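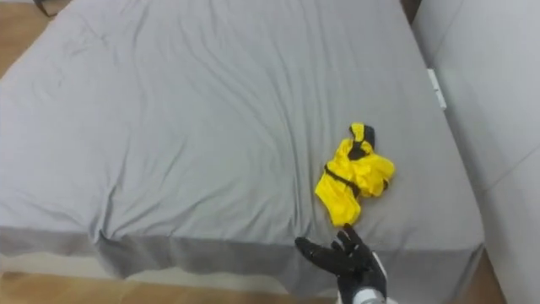 Projects > Mimbridge > Data > bedroom-laundry > README

Filed under: Datasets, Household Tasks, Purchasing

Mimbridge bedroom-laundry: data card and shopping confession

Maintainer: Raíssa Barros
Budget questions: Haris Nikolaidis, preferably before lunch

What this is

600 episodes of a humanoid handling clothes in a furnished bedroom, with head and fixed camera views. The release is also the only complete record of what we bought to get it, so the purchasing notes live in this file. Please read them before asking for a second room.

Contents

episodes/ one folder per attempt, both views
failures.csv 61 attempts we kept but would not show a funder
room/ layout sketch and floor measurements
costs/ Haris's spreadsheet, locked, with good reason

What it cost

Furnishing the room came to $3,538. That covers bed, sheets, desk, bedside cabinet, curtains and delivery. It does not cover the robot, which sits on the Drornach grant, or the stacked washer, which Soveck lent us and would like us to remember they lent us.

The original request had one line for furniture and no line for gloves. Gloves are a consumable. So are sheets, in our experience, and the spreadsheet now has a tab for each. The clothes line was generous and went mostly unspent. Bright garments on a gray sheet are easy to label, and a small pile of them goes a long way.
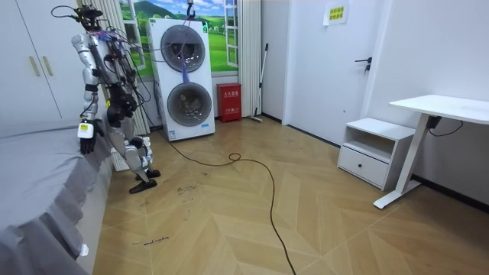

Fixed view: robot beside the bed, stacked washer by the window, desk on the right.

Planning notes for the next room

Measure the floor with the bed already in it. Our first layout was drawn on an empty floor plan and allowed the robot a turning circle it has never enjoyed since.

Budget for cable management. The robot brings its own wiring, the washer brings a power cord, and all of it wants the middle of the floor.

Ask for 2 sets of gray sheets in the same shade. We bought the second set later from another supplier, and the labels file has a column called sheet_gray_other as a result.

Floor repair is not in the quote from Moncrieff. They were very clear about this on the phone. The planks have scuffs, so put something in for the end of the lease.

Known limits

One room, one robot, one bed. Light is even throughout, so do not expect a model trained on this to cope with a bedside lamp. Prices in costs/ exclude tax and the time Raíssa spent assembling the desk.

Status

Frozen since March. Corrections go to Raíssa. Requests for a nicer sofa go to Haris, who has a folder for them.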